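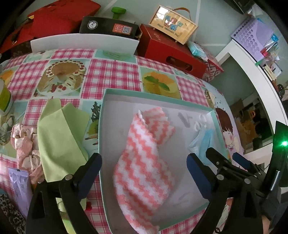 mpanganiban
We're at 182 episodes for the towel and tray task and I want to settle the cloth question before we go further. Do people keep the patterned tablecloth for all of it, or swap to a plain one?

Fujimoto_k
Plain for the first batch. With gingham and cartoon prints all over, the policy can pick up on the print and learn where the tray sits from that.

ronotetti
Disagree. Homes have ugly tablecloths. We did 3000 episodes on one gray mat and it fell apart on the first kitchen table we tried. Keep the clutter, but move the tray every 2 episodes.

mpanganiban
We've been moving it every 30.

ronotetti
Too long. It'll memorize the spot.

Ariel Abella
Is the face mask in the tray part of the task? If it stays next to the towel every time, you're teaching it that they go together.

mpanganiban
No, only the towel gets graded. I can take the mask out for half of them.

Fujimoto_k
Do that, and log which half. I'd still record a plain set, if only to have something to compare against.

ronotetti
Fine as a test set. I wouldn't train on it.

mpanganiban
OK. Tray moves every 2 from now on, plain cloth set in August. Will post the numbers in this thread.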